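**Flillcombe Children's Clothes Exchange moves to a bigger home in Dakley**

13 January 2023

Families in Flillcombe and Dakley will soon have a lot more room to swap outgrown children's clothes. The Flillcombe Children's Clothes Exchange opens the doors of its new premises on Tovar Street next month, and we can't wait to show people round!

The idea is the same as it was on day one. Bring in clothes your child has grown out of, take home the same number in the next size up, and pay nothing. Last year 547 families used the exchange and 3065 items found a new wearer, from newborn vests to school coats (plus one very popular dinosaur costume, which has now been through several owners and still roars).

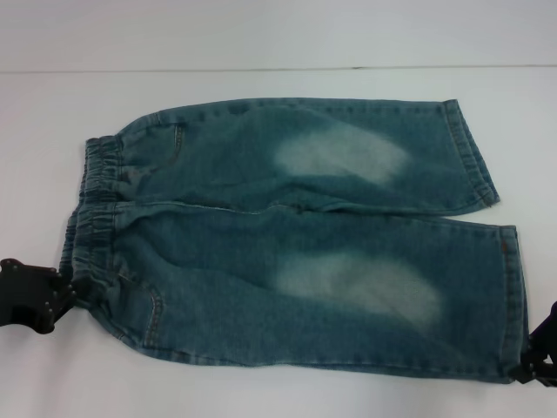 Coats and waterproofs were by far the most asked-for items from November onwards, and we ran out of wellies in the smaller sizes twice. If you have any lurking in a porch or a car boot, please do bring them along – they will be gone within the week.

The move was made possible by a £2000 grant from the Zellerum Fund, which paid for rails, shelving and a proper pram ramp at the side door. Our old room above the library could only be reached by stairs, so the ramp is the bit we are most excited about.
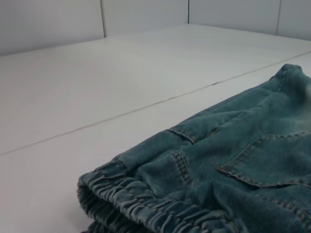 Opening hours are getting longer too, with a late session on Thursdays for parents who work during the day and a Saturday morning one for everybody else. Drop-offs can be made at any session, clean and sorted by age if you can manage it. We have gone for plain and bright, with a white tabletop running up to a pale panelled wall, and the colourful stuff can come from the clothes.

Ffion Morgan, who started the exchange, said: "I began with two bin bags of my daughter's baby clothes and a borrowed rail. Seeing families come back year after year as the children shoot up is lovely, and now they can bring the pram in with them!"

New families can join at any session. Clothes are welcome for ages 0 to 12.

**Contact:** Ffion Morgan, Flillcombe Children's Clothes Exchange, Tovar Street, Dakley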